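金属の箱で小物の片づけはどこまで楽になるか 「ひと箱ルール」実践レポート
生活デザイン演習 2班 2023年1月

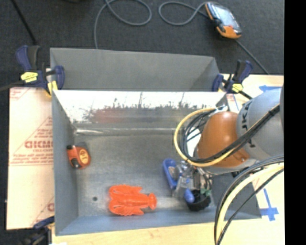

物をしまう箱に、ふたは必要なのでしょうか。
毎日出し入れする物なら、ふたなしのほうが続きます。私たちの班では、ふたを開けるひと手間があるだけで、使った物が机の上に置きっぱなしになりました。

1. テーマを選んだ理由
演習室の共用棚には、工具も文房具もおもちゃもごちゃまぜに入っています。巻尺を1つ探すのに、引き出しを全部開けたこともありました。そこで、分類をがんばる前に「とりあえず入れる場所」を決めたらどうなるか、やってみることにしました。やってみたら、これが本当におもしろかったです!

2. 方法
灰色の金属の箱を木の机に置き、種類の違う物をあえて一緒に入れました。オレンジがかった赤の巻尺と、おもちゃのロブスターが同じ箱にいる、という具合です。期間は30日間、参加者は12人。使ったら箱に戻す、という決まりだけを伝え、細かい置き場所は指定しませんでした。比較のため、5月に作ったふた付きの紙箱(班では「Portela」と呼んでいました)の記録も読み返しました。
戻した人はノートに印を付けます。最初は付け忘れが多く、3日目からノートを箱の隣に移しました。

3. 結果
ノートに残った印は全部で103個でした。紙箱のときは途中で記録が止まってしまったので、最後まで続いたことがまずうれしかったです。
意外だったのは、色の効き目です。灰色の箱の中では赤やオレンジの物がとても目立ちます。ロブスターは「あ、いた」とすぐ見つけてもらえるのに、黒いクリップや灰色の消しゴムは何度も見落とされました。光の当たり方も関係していそうです。内側の壁には明るく光るところと暗いところがあり、暗い側に寄った小物は探しにくいという感想が複数ありました。
困った点は音です。金属なので、物を放り込むとかなり響きます。授業中に巻尺を落とした人がいて、それからはみんなそっと置くようになりました。

4. 助言をいただいて
中間発表のとき、Dalva Figueiredo先生から「箱の中をさらに仕切りたくなったら、その前に物を減らしてみて」と言われました。班ではちょうど仕切り板を買う相談をしていて、845円の商品まで決めていたのですが、いったんやめて中身を見直しました。インクの出ないペンと、何の部品かわからないねじを出したら、仕切りなしで底まで見渡せるようになりました。買わなくてよかったです。

5. 考察と今後
種類で分けなくても、数が少なく、色が底と違っていれば物は見つかる、というのが今の班の考えです。ただ、見落とされやすい物をどうするかはまだ決まっていません。目印に明るい色のテープを巻く案と、底に白い紙を敷く案が出ています。紙を敷けば音も小さくなるかもしれないので、次はこちらから試すつもりです。敷く紙の大きさは、箱の内側を測ってから決めます。

付記
集計表は演習室の棚の下段、青いファイルに入れてあります。紙箱の記録も同じファイルの後ろのほうにあります。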